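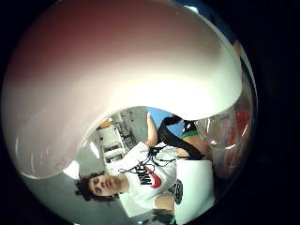
Week 2 - Stolen skins: seal wives and swan wives

2 min read

Notes from Urmila Maurya's lecture, tidied a bit. Bring the Nutthorpe handout to the seminar.

Basic plot. Man sees women dancing or bathing, skins left on the rocks. Takes one. Its owner can't go home without it so she marries him. Children. Years later the skin turns up (chest, rafters, haystack) and she is off to the sea the same night. Swan version much the same but feathers, and often he goes looking for her after. Seal husband usually just stays on the shore and looks miserable.

Who finds the skin? Nearly always a child. Worth an essay in itself. The child doesnt know what it is, asks mother about the pretty thing in the roof. So the marriage is ended by its own offspring - the man hides it from his wife and forgets about the kids.
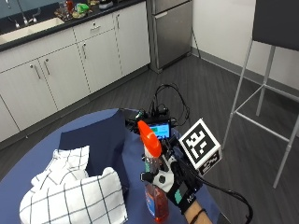
And she hardly ever takes them with her. Some tellers have her come back to the shallows and throw fish up for them, some have her look back once. Compare the two Nutthorpe texts: in A she says goodbye, in B not a word. B is the one Brodie McPhee had from his grandmother. Shorter, harder, better I think.
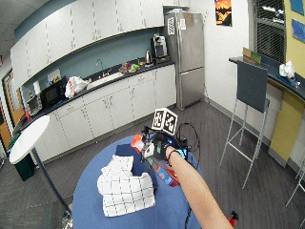
Spray bottle and towel, round blue-topped table.

Is it a love story? Victorian retellings want it to be. Older tellings much less sure, theft comes first and the teller knows it. Watch the verbs - "took", "kept", "locked". Underline them in your copy.

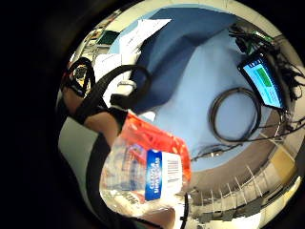

For the seminar

1. Read A and B twice, once aloud.
2. Where is the skin hidden in each, and who has the key?
3. Find one tale with a skin-wearing husband. Does anybody steal his? What happens if its burnt?
4. 20 lines on the ending you prefer, and why. Handwritten is fine.

56 shares | 2 comments

Hernstead Folklore Evening Classes - Contact - Copyright the tutors - Back to top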